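L'eau du robinet au bureau – ce que l'on mesure, ce que l'on oublie

Un immeuble tertiaire occupé cinq jours sur sept ne consomme presque rien pendant deux jours. L'eau reste alors dans les colonnes montantes, tiédit, perd son chlore résiduel et se charge des métaux cédés par les raccords. La reprise de janvier, après la fermeture de fin d'année, constitue le cas le plus défavorable.

Le siège de Nalton, dans la zone d'activité de Sarska, a servi de terrain à une campagne de prélèvements menée par le bureau d'études Holmgren. Le bâtiment compte 13 points de puisage destinés à la boisson, répartis sur quatre niveaux, pour 230 postes de travail. Le réseau intérieur associe du cuivre d'origine et du polyéthylène réticulé posé lors d'une rénovation partielle. 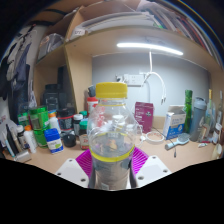 ## Le premier jet et les suivants

Deux échantillons ont été prélevés à chaque point : l'un à l'ouverture du robinet, avant tout usage, l'autre après écoulement jusqu'à stabilisation de la température. L'écart entre les deux isole la contribution du réseau intérieur. Si le second échantillon reste chargé, la cause se trouve en amont, dans la colonne ou le branchement.

À Sarska, les teneurs en cuivre du premier jet dépassaient nettement celles du second sur les deux étages non rénovés. Sur les étages en polyéthylène, l'écart devenait négligeable, mais la flore revivifiable y était plus abondante après une fin de semaine. Aucun des deux matériaux ne dispense donc de purger.

La purge elle-même se calcule. Un tronçon de 13 mètres en diamètre intérieur de 16 millimètres contient un peu plus de deux litres et demi. Le renouveler une fois ne suffit pas : le mélange le long des parois impose en pratique deux à trois volumes. Chez Nalton, la consigne affichée près des éviers indiquait trente secondes, valeur correcte pour les points proches de la colonne et insuffisante pour les antennes longues.

## Fontaines et filtres

Les fontaines raccordées ajoutent un réservoir, un groupe froid et une cartouche de charbon actif. Cette dernière retient le chlore, ce qui améliore le goût et supprime la protection en aval. Le fabricant Grarard préconise un remplacement semestriel sur ses modèles de bureau. Le suivi par date convient aux appareils peu sollicités, le suivi par volume aux autres – les deux compteurs devraient figurer au carnet sanitaire.

Le bec de distribution reste la pièce la plus négligée. Il reçoit le contact des mains et des goulots, et son nettoyage relève rarement d'un contrat précis. 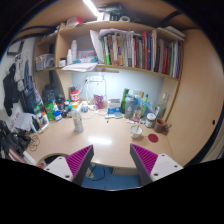

La part de l'eau embouteillée dans la consommation d'un site échappe aux compteurs du bâtiment. Holmgren l'a donc estimée par questionnaire, avec 100 réponses exploitables. Les motifs cités sont d'abord le goût, puis la distance jusqu'au point d'eau. Une grande bouteille transparente à bouchon jaune, debout au milieu d'un bureau et à portée de main, évite tout déplacement ; c'est un avantage qu'aucune analyse du réseau ne fait disparaître. Encore faut-il distinguer l'eau achetée de l'eau tirée au robinet dans une bouteille conservée, distinction absente de la première version du questionnaire.

Le remplissage répété déplace la question sanitaire du réseau vers le récipient. Un goulot étroit se brosse mal et un fond d'eau laissé à température ambiante favorise la formation d'un biofilm. Un rinçage seul n'y remédie pas.

## Ce que retient le rapport

Trois mesures ont été inscrites au plan d'entretien : purge automatique des antennes longues avant l'ouverture, dépose des bras morts repérés au deuxième étage, relevé des températures d'eau froide en été. Le remplacement des colonnes en cuivre a été différé.

Une seconde série de prélèvements est prévue aux mêmes points, avec des durées de stagnation identiques.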